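**List:** matine-housekeeping
**Date:** 2021-10-03
**Subject:** Re: [matine-housekeeping] Slotted baskets on the worktop, and where the board goes

Replying inline to the parts I can answer. I have trimmed the rest of the quote.

> We are revising the worktop section of the shared kitchen sheet for the Long building. The current text says that fruit is kept "in a suitable container" and that cutting boards are "stored clear of food." Neither phrase has helped. On the last two walk-rounds I found fruit in a mixing bowl, fruit in a colander and fruit in the lid of a cake tin, and the board was flat on the worktop each time with something standing on it.
>
> Questions for the list:
>
> Is a small plastic laundry basket acceptable as the fruit container, or should we specify a wire one?

Acceptable. We have used plastic ones at Stulik since June and I would not go back to wire. The wire baskets marked soft fruit along the bottom rods, and the coating came away at the welds after repeated washing. A slotted plastic basket lets enough air through at the sides for bananas, apples and citrus. It is poor for anything that leaks, so tomatoes and cut fruit should be excluded by name in the sheet.

Two points on selection. Get one with a solid rim that turns outward, so that it can be lifted with one hand on each side without fingers going through the slots. Second, check the base. Some models have slots in the base that are wide enough for a teaspoon handle to drop through and catch when the basket is slid. I reject those.

Color is a matter of preference, but a rim in a different color from the body does help on a dark worktop. The edge is easier to find, and people are less likely to put a pan down on it.

> If the basket is long and narrow, does it matter which way round it stands?

Yes, more than I expected. Stand it with the short end toward the person using the worktop. It takes up less of the front edge, and long items such as bananas lie along the side and leave the rest of the width for round fruit. With the long side toward the front, the basket takes the full working position and gets pushed to the back, where the fruit at the far end is forgotten.
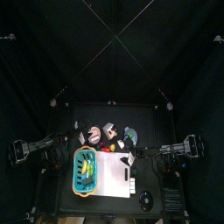

*Teal basket with orange rim, banana on the left and round green fruit beside it. Board to the right, partly under the basket.*

The overlap with the board is the part I would address in the sheet. A basket resting on the edge of a board is slightly tilted, and the board cannot be picked up until the basket has been moved. In practice people pull the board out sideways and the basket comes down with a knock. For firm fruit this makes no difference. For ripe bananas it is one more bruise on the underside, where it is not seen until the next day.

Suggested wording:

> The basket stands directly on the worktop. No part of the board goes beneath it. Leave a hand's width between the two.

I would keep "hand's width" and not convert it to a measurement. We had a figure in the first draft at Stulik and it produced a discussion about rulers.

> Should the board have a handle slot, and which side should the slot be on?

A slot near one short side is worth having, because it gives a way to lift the board from flat and a way to hang it. Put the slot side away from the basket, so that the board can be drawn out without reaching across the fruit. If the board is reversed, the hand goes between the basket and the board, and the basket gets moved again.

On material, I can only report what we bought. We have white plastic boards from Warkerex, 42 cm on the long side, and one older wooden board that is used for bread only. The plastic boards stain with turmeric and beets. The stains have been treated with diluted bleach, rinsed and left upright, and they fade without going entirely. I do not consider a faint stain grounds for replacement. Deep knife scoring is, and I replace a board when a fingernail catches in the cuts across most of the surface.

Check the slot itself when washing. The inside edge holds grease, and a cloth passed over the board misses it. A bottle brush does the job in a few strokes.

> Small items keep collecting on top of the board. Do we need a rule, or a second container?

A second container. We tried the rule first and it had no effect. A flat surface at the side of a worktop will be used as a shelf, especially the far corner, where the item does not get in the way of anything until someone wants to cut. The same applies to the bottom of the fruit basket, which collects whatever is too small to have a place of its own.

What worked at Stulik was a shallow tray against the wall, with these limits:

- The tray holds small non-food items only. Anything found in the fruit basket that is not fruit goes into it.
- The tray is emptied at the end of the day into the drawer.
- Items left in the tray for 30 days go to the lost property shelf.

The tray should be small. Our first one was large enough for a dinner plate and became a general store. The present one is a plain dish from the cupboard.

> What load should we give for the basket?

I have no manufacturer's figure for ours. We fill to one layer, with bananas on top if there is no room beside the round fruit, and that has given no trouble. With an extra 500 g bag of lemons emptied in on top, the long sides bowed outward. They returned to shape, but I took that as the limit. One layer is easier to check than a weight, and it also means that the fruit at the bottom gets eaten.

Washing: empty the basket, rinse it in warm water, brush along the slots and dry it upside down on a rack. We do this every 9 days, an interval that comes from the rota and has no technical basis. Weekly would be fine. Keep it out of the dishwasher unless it is marked for it – one of ours went through on the hot cycle and the rim has had a wave in it ever since. It still holds fruit, but it rocks when placed upside down.

> Last point. The worktop is black and the current sheet says "wipe down daily." Is that enough?

For hygiene, yes. For appearance, no. A black surface shows dried water, flour and crumbs that a pale one hides, and a single pass with a damp cloth leaves streaks. Use a damp cloth first and then a dry one, working from the back to the front. Lift the basket and the board before starting. Wiping around them leaves a clear outline of both by the end of the week, and the damp that collects under a flat board does it no good either.

I would also split the line in two, one for the surface and one for what stands on it. People sign for "worktop wiped" without having moved anything, and under the present wording they are correct to do so.

I can send the Stulik sheet as plain text if it is of use. It is one page. The section on drawers is out of date and should be ignored until I have rewritten it.

--
matine-housekeeping mailing list
Please trim quoted text when replying.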